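Kedetthorpe College, Admissions and Outreach Meeting
Minutes, June

1. Stendirdale transfer agreement. Draft accepts 60 credits. Members doubted all would count toward a major; last year's wording made the same promise. 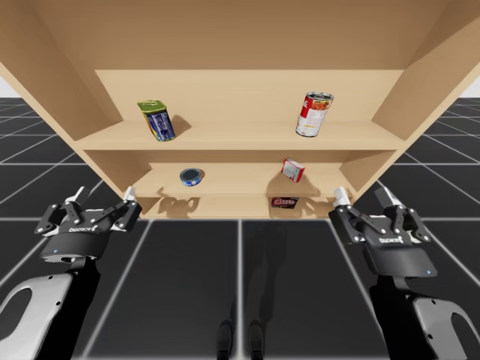
1 min read

2. Brotudum application portal. Vendor claims 900 extra inquiries. Asked how many applied, it gave 29. Renewal not approved. 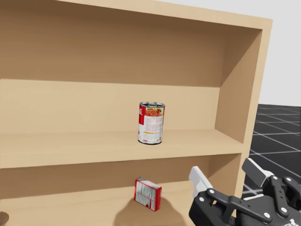 Shelving unit, open front

3. Peixoto campus tours. 58 sign-ups, no attendance records. Claim of "strong interest" struck from the report.

Adjourned 4:10 p.m.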